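Home Current openings About Reduvum Our households Contact

Laundry folders and wardrobe sorters wanted – casual, August start

Do you get a real kick out of a neat pile of T-shirts? So do we, and we'd love to hear from you! Reduvum helps busy families get on top of their clothes, and we're looking for people to join our home visits team from August.

You'll go to a household with one other person and work through whatever has come off the line that week. Mostly that means folding on the bed or the kitchen table, pairing socks, hanging anything that creases badly and putting the lot away where the family can find it again. Kids' rooms are our bread and butter, so expect small drawers, odd socks by the dozen and plenty of colour.

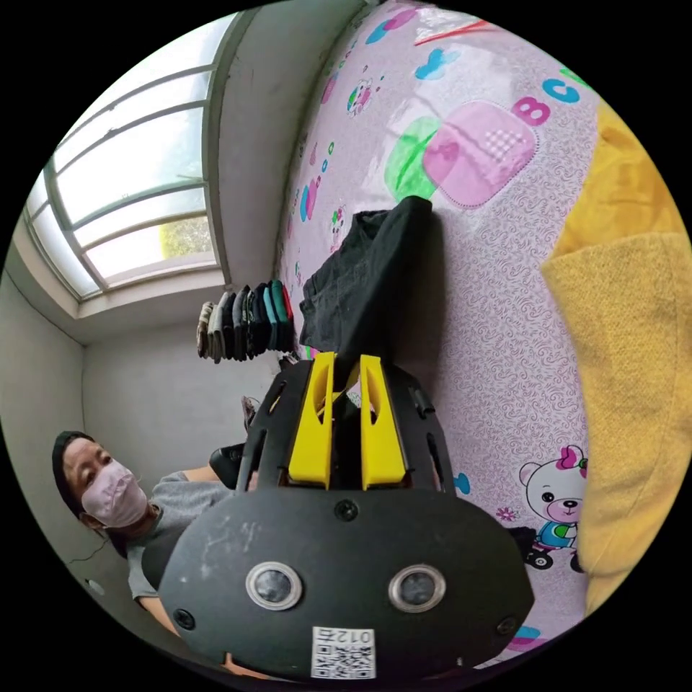
Dark clothes get folded last on our visits, after a quick check for lint, and they go in their own row so the school gear doesn't end up underneath. You'll pick up our way of doing it in the first week (Lovisa Strömberg runs the training and she is very patient with fitted sheets – bring her your worst one). If you already have a better way of folding trousers, please show us. We changed our whole method for jumpers last winter after a new starter did exactly that.

Shifts are 114 minutes, which is an odd number, but it fits two visits between school drop-off and lunch with time to get across town. We have 65 households on the books and 30 more waiting, so there's plenty of work if you want it, and no pressure if you'd like just a couple of mornings.

You'll need to be comfortable on your feet, kind about other people's mess and okay with dogs. A driver's licence is handy but we can pair you with someone who drives. No experience necessary! Police check required, and we pay for it.

To apply, send a few lines about yourself to Ronja Haugland at the Reduvum office. Skip the formal cover letter – tell her which item of clothing you most enjoy folding and which mornings suit you. She reads every one and will ring you back for a chat.

Listed 21 May 2025. Open until all places are filled.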